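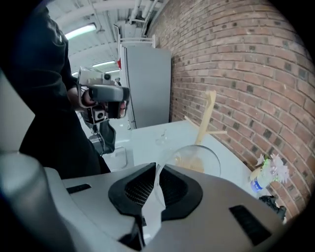 1. Présentation de la salle et du sujet

Notre groupe est composé de Li-hua Cheng, Birsen Gezer, Oi-ling Ko et moi-même, Yi-chun Au. Dans le cadre du module « Aménagement des espaces de travail », nous avons étudié la salle de projet que notre école partage avec l'atelier Vosine. Le travail a commencé en mars et il a duré 3 semaines.

La salle a un plafond industriel apparent. Les tuyaux blancs et les gaines passent en haut, et la lumière vient de tubes fluorescents. Contre le mur se trouve un grand meble gris clair à panneaux plats, que nous appelons « le bloc gris » dans la suite de ce rapport.

2. Questions posées aux utilisateurs

Nous avons distribué un questionnaire aux étudiants qui utilisent la salle et nous avons reçu 58 réponses. La majorité trouve que la salle est agréable le matin, mais que le bruit devient fatigant après 16 heures. Plusieurs personnes ont écrit que le plafond leur plaît. D'autres préfèrent un faux plafond, parce que le son résonne moins.

Sur l'éclairage, les avis sont partagés. Birsen a remarqué que les étudiants assis au fond se plaignent plus souvent que ceux qui sont près de la porte.

3. Propositions

Nous proposons d'abord de suspendre des panneaux acoustiques entre les gaines, sans les fixer sur les tuyaux. Le devis demandé à la société Pimano est de 3187 euros, pose comprise. Ce montant dépasse le budget de l'atelier, donc Oi-ling a préparé une version réduite avec seulement deux rangées de panneaux.

Ensuite, nous souhaitons garder le bloc gris à sa place. Li-hua Cheng avait dessiné un plan où il est déplacé vers le couloir, mais le passage devient alors trop étroit.

4. Difficultés rencontrées

Il était difficile de prendre les mesures du plafond avec notre échelle, qui est trop courte. Notre tutrice, Li-hua Lau, nous a prêté un télémètre et nous la remercions. Les mesures du côté gauche doivent encore être vérifiées avant la soutenance.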